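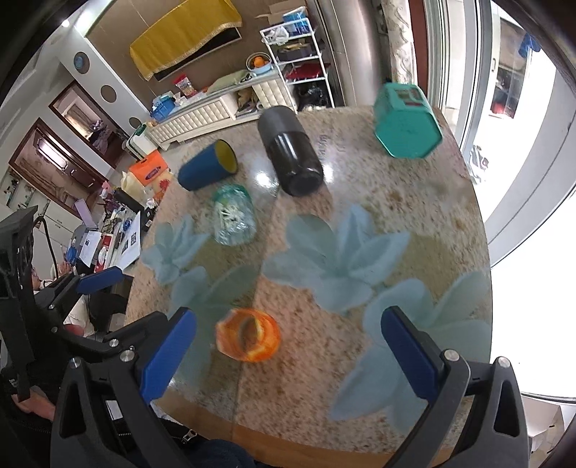

5. Clearing a table: what to teach first

5.1 Before you start

This section of the Okela guide is for people who already finished the mounting and the first calibration (sections 2 to 4). It explains how to teach the task "clear the table" in a real living room. Please read all of it one time before you record anything.

We are often asked if the machine can do this chore alone already. For now the answer is: partly. In our tests at the Sidgate apartment, the arm picked up single cups and bottles correctly in 85 of 100 tries. With open jars full of small things the result was much worse, and we do not give a number for it yet.

5.2 Choosing the objects

1. Take a few objects of different shapes. A ring, a cup, a bottle and a jar make a good first set.

2. Lay at least one cup on its side. A cup that always stands straight teaches the arm very little.

3. Leave space between the objects, so that the open fingers can go down on both sides without touching a neighbor.

4. Do not hide or cover the pattern of the table. Large printed flowers can confuse the object finder, but your home will have them also on the day of use.

Note: Shiny black surfaces and clear plastic are the most difficult. If daylight comes in through glass doors, record the same object again in the evening.

CAUTION: Jars with cotton swabs or other small contents must be closed, or emptied first. The Amato finger pads press on both sides of the jar and a thin wall can bend.

5.3 Recording

1. Hold the gripper with the fingers wide open and bring it over the object slowly.

2. Close the fingers until both pads touch. Do not squeeze more.

3. Lift, wait one breath, and carry the object to its place.

4. Open the fingers completely before you move away.

5. Repeat until you have 100 good recordings for each object. The full set that we deliver with the software has 1280.

Note: Other persons can stay in the room and continue their work. Ask them only to keep their hands away from the object you are moving.

5.4 What the machine still can not do

Deciding where a thing belongs is your job. The Inness planner knows "shelf", "bin" and "basket" if you mark them in the room map, but it does not know that the tissues live on the desk.

Wiping the table is not supported in this version. Stacking is supported for cups only, maximum 4.

CAUTION: Do not leave the arm working without a person in the room. Keep the stop button within reach, also during short tests.

If the arm misses the same object three times, go to section 7.2.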